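Speaker notes: Attribution under pressure
Wichai Rojanasak, Clokness
Slot: 20 minutes plus questions

Slide 1. Title
Introduce self. State scope: how a mid-sized utility handles public attribution after an intrusion, and who decides. Malware internals are out of scope. Anyone wanting those should see the appendix.

Slide 2. The Chaiyaporn case
Regional water operator, intrusion found in February. Entry through a remote maintenance account belonging to a contractor, Costix. Account had no second factor. The intruder read engineering drawings and billing records. No commands were sent to pumps or valves.
Local press named a foreign state within 2 days. The operator had made no statement at that point. Pause here.

Slide 3. Three separate questions
Technical: which tools, which infrastructure, which working hours.
Legal: what standard of proof applies, and in which forum.
Political: what the government gains or loses by naming someone.
Stress that the evidence for the first does not settle the third. Most of the confusion in the Chaiyaporn coverage came from mixing them.

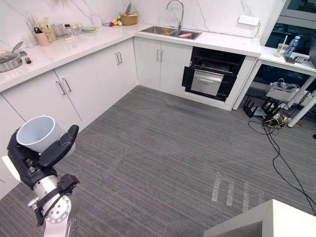
Gripper holding a white cup, kitchen counter behind.

Slide 4. What the evidence supported
185 log entries tied to the intruder after cleanup. Most were routine directory listings. Overlap with an earlier campaign rested on one reused certificate and a similar naming pattern for scheduled tasks. Both can be copied. Our report gave moderate confidence in a link to the earlier campaign and low confidence in a state sponsor. The ministry's summary dropped the confidence levels. Read both sentences aloud, ours first.

Slide 5. Incentives
The operator wanted a state actor named, as it made the loss look harder to prevent. The insurer wanted the opposite, given the war exclusion. Costix wanted delay. Histell, the outside response firm, was paid by the operator and reported to its lawyers. Do not suggest bad faith by any of them. The point is structural. 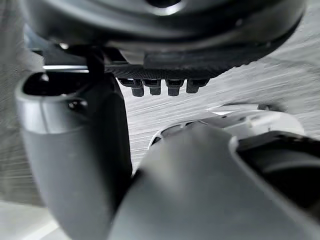 Slide 6. Partial evidence
Analysts rarely hold the full chain. At Chaiyaporn we had the VPN gateway logs and two workstations, and nothing from the contractor's side until the lawyers agreed terms. Inference from fragments is normal and should be labeled as such. In the close-up: four short dark connectors under a textured plate, and only the lower part of the housing over them. The audience can describe the parts in view and still not say what the whole unit is. Then go back to the certificate. It is one part in view.

Slide 7. Recommendations
Keep confidence levels attached to every claim, including in the press version.
Agree on release authority before an incident. One name, one deputy.
Write contractor log access into the contract. Costix has since accepted this clause.
Record dissent in the report.

Slide 8. Questions
Likely: would earlier naming have deterred anything? Answer: no data either way from this case.
Likely: cost. Refer to the operator's published accounts.
Handouts: 200 printed, at the door. Comments on the draft paper by Fri 15 November.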